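Write the Cell Down Before You Write the Task Down

Most written procedures for two-arm tabletop work begin with the task: pick up the pen, put it in the case, close the lid. The fixture, the cabling and the lighting get a line at the end, if they get one at all. I think the order should be reversed, and that a task sheet should be invalid without a dated cell sheet attached.

My reason is practical. At Sevstead we reviewed 752 recorded runs from two benches that were supposed to be identical. More than 100 had to be set aside, and most of those had nothing wrong with the arm motion. A clamp had been moved, a lamp had been turned, or a cable had been rerouted between shifts. The operators had followed the task sheet correctly. The task sheet did not mention any of these items. 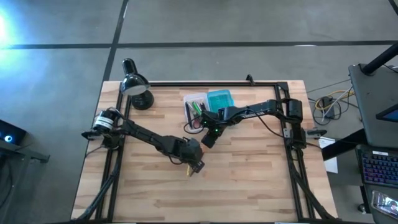
Two-arm bench with pencil case and desk lamp. Both arms are clamped at the sides of the table, with cable runs along the side bars.

A cell sheet for a bench of this type fits on one page. It should give the position of each arm base from a fixed table corner, the clamp positions, the route of every cable that crosses the work area, and the lamp position with its shade angle. Slack near the wrist deserves its own entry. A loop that hangs clear in one pose can pass over the workpiece in another, and the only way to find out is to step both arms through their full range before the first run.

Translucent parts need a further line. A teal lid and a clear tray return light differently as the lamp angle changes, so "lamp on" is not a usable instruction.

Évan Lecomte, who maintains the benches at Andidley, objects that the sheet costs operators time and will be copied forward unread. The second point is fair. Our draft therefore asks for measured values in millimeters – no check boxes – and requires a new sheet after any clamp is loosened, or after 200 runs, whichever comes first.

The floor beside the bench belongs on the sheet too. Power adapters and spare cable tend to collect there, and the Drollside guide stops at the table edge. I would extend the boundary to anything a person could step on while reaching for an arm.

The draft is open for comment until the end of March. Lebrun has asked for a shorter form for single-arm cells, and I have no objection if the clamp and cable entries stay in.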